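Stored Tare

Posted June 26, 2026
By weighroom

The complaint concerned the weighbridge at the Flurnovside aggregate yard and was opened by the yard's own accounts office. Over the financial year the tonnage received on tickets was slightly less than the tonnage the quarry at Burton said it had sent. The difference was small enough to be moisture. Accounts had allowed for moisture and there was still a difference, and it all came from one lorry.

I was sent with the test unit. The bridge is a Kröger surface-mounted plate on six compression cells, installed level on a concrete raft and drained at the north end. The indicator in the cabin is a Clurnitz, the old pattern with green digits and a printer that uses a ribbon. The scale interval is 20 kg. I state these things because the first explanation anyone offers for a bad weight is a bad machine, and I spent the morning establishing that it was not one.

I checked the zero. I put the test weights over each cell in turn, then at the centre, then ran a loaded vehicle across in both directions and stopped it in the middle and at both ends. I cleaned out the gap between the plate and the raft, where there was grit but none that bridged. I opened the junction box and found it dry. The cable glands had been replaced in the past five years and replaced correctly. Every reading was within tolerance and most were on the nose.

The operator watched all this from the cabin window. He had worked the bridge for a long time and did not talk while I was handling weights, which I appreciated.

At midday it rained and I went in to read the tickets. There were 2,537 on file for the lorry's contract, covering every vehicle on it, and 537 of those belonged to the lorry in question. A single ticket on a 20 kg interval tells you very little about a small error, as the rounding is as large as the thing you are looking for. A long run of them is another matter. The rounding cancels and what is left is the fault. I entered them into the laptop one at a time, quarry net in one column and yard net in the next, applied the moisture allowance and took the mean.

The yard was under by 28 kg. I plotted the differences in date order, expecting a drift, and there was no drift. The early tickets sat on zero. Then at one point in the previous June they dropped to the new figure and stayed there, as level as a shelf.

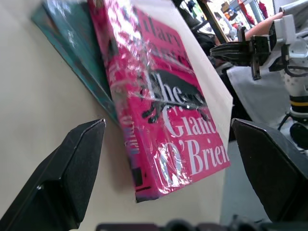
A step of that kind has few causes. A cell can fail suddenly, but it fails for every vehicle, and the other lorries on the contract showed nothing. That left the tare. Vehicles on regular work are not weighed empty each time. They are weighed empty once, the figure is stored against the registration, and from then on the indicator takes it off the gross. If the vehicle gets lighter after that, the load appears to get lighter by the same amount. I asked the operator when the stored tare had been taken, and he went to the ledge at the back of the cabin, where he kept the tare book in among his reading. It was behind a bright pink hardback called The Giant O'Brien, still sealed in its plastic, which leaned back on a green one. He moved both with some care, found the tare book, and stood the other two up again before he opened it.

The tare had been taken three years earlier, full tank, driver in cab, in his handwriting. The yard's rule was to renew it every twelve months. Two renewals had been missed. Every other registration in the book was up to date.

I asked him what had come off the lorry last June. Spare wheel, I suggested. Sheeting gear. A toolbox, if it was a heavy one.

He said nothing had come off the lorry.

I said the figure was quite clear.

He looked at the screen, at the line with the step in it. He asked if it was possible to know the date from that. I said it was possible to within a day. He asked me which day and I read it to him, and he nodded and put the kettle on.

He said the driver used to have a dog.

It had ridden in the cab, on the passenger side, from before she had the contract. It was a big dog with a bad hip. It did not get down at the yard, so it was weighed every time, full and empty, and when he took the tare it was in its seat and went into the figure along with the fuel and the driver. He had known that when he wrote it down. There was no column for it. After that day in June it was not in the seat any more, and each load since had been short by one dog.

I asked whether he had known what effect that would have.

He said he was a weighbridge operator.

I worked it out for him all the same, since it would have to go in the report. Taking only the tickets after the step, the haulier had been paid for less stone than she had delivered. She was paid by the tonne. The sum was not large but it was hers, and it was the driver's own name on the lorry, so no firm stood in between to absorb it. He said he had told her so, the first week. He had offered to take a new tare there and then, which is two minutes' work with the engine off. She had said to leave it as it was. He had offered again at the end of the twelve months and she had said the same, and he had not written down that he had offered.

The lorry came in while we were on the tea. It stopped square on the plate, further forward than the others had, so that the passenger door was opposite the cabin window. The operator slid the window back and passed out the ticket. She took it without reading it. I could see across to the other seat, which had a grey blanket on it, folded.

I am required to see a stored tare renewed if I find it to be wrong. The regulation has no discretion in it and I have never thought it should. I went down the steps and explained to her that the figure was out, that it had been out to her disadvantage, that once she had tipped I would need her back on the plate empty, and that the office would make up the difference if she put in for it. She asked what the difference was. I gave it to her in kilograms per load. She said, "He was thirty-one at the vet's," and I said that the method had an uncertainty of a few kilograms either way, chiefly from the moisture allowance, and that he might have lost weight.

She thought about that and said that he had, towards the end.

She tipped and came back. The rain had stopped and the plate was draining properly. I asked her to switch off the engine, and she did. The digits took the usual few seconds to settle and then they settled, and the operator pressed the key to store, and held it, and the printer ran. He wrote the new figure in the tare book under the old one. He ruled a line through the old one with the edge of a ticket, thin enough to read through.

My report lists the bridge as fit for use. Under cause I put: change in vehicle condition not notified. Under corrective action I put: tare renewed in presence of inspector. There is a box for remarks, and I have been told more than once that I put too much in it, so I recorded that the drainage at the north end was in good order.

The claim form for the difference was left with accounts for the driver to sign. When I telephoned in the autumn about something else, they mentioned that it was still in the tray.

Comments (4)

gravelrash
I drove tippers for years and the tare stuff is right. Most places I went were far slacker about renewals than this one. Had to stop reading at the blanket.

pennyweight
Would the fuel not swamp it? A tank going from full to half would move the reading by more than a dog.

weighroom
Yes, on any one ticket. Over a long run the fuel averages to the same level before and after, so it shifts the whole line and leaves the step alone. I should have given it a sentence.

M.
"He said he was a weighbridge operator." Good. I'd like to know if he ever got the plastic off that book.

Contact the editors | © 2026 the contributors. All rights reserved | Back to top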